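Veloreck to Open Textile Repair and Resale Shop in Flusinport

FLUSINPORT -- Veloreck, which has collected and sorted used clothing in the county for nine years, will open its first public repair and resale shop on Saturday at 10 a.m. The shop takes up the ground floor of the former Baxter building on Canal Street.

The shop will sell secondhand clothing, bedding and fabric remnants. A repair counter at the back will take in hems, zippers, torn seams and moth damage in knitwear. Most repairs will be ready within 2 working days.

"People kept asking us where they could get a coat lining fixed, and we had to send them out of town," said Rochelle Tomoana, general manager of Veloreck. "Now they can bring it here."

Ermelinda Bragança will run the repair counter. She trained as a tailor and spent 16 years altering uniforms before joining the company. She will also teach an evening mending class, called Gata, starting in October. The class meets in the upstairs room -- enter by the side door after 6 p.m.

Veloreck collected 168 tons of textiles last year from 61 drop-off bins. Clean cotton, wool and fleece in any condition can be left at the shop during opening hours. The shop can't accept pillows, carpet or anything damp.

Opening hours are Tuesday through Saturday, 10 a.m. to 6 p.m. Street parking is free after noon. Repair prices are posted at the counter and start at $8 for a plain hem.

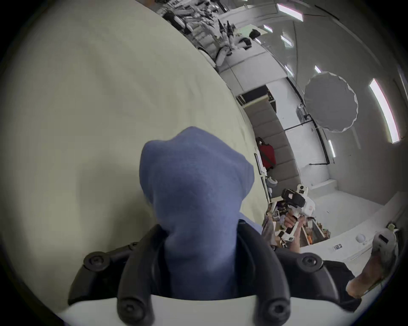

About Veloreck

Veloreck is a privately owned textile collection and reuse company based in Flusinport. Press inquiries should go to Rochelle Tomoana at the company's main office.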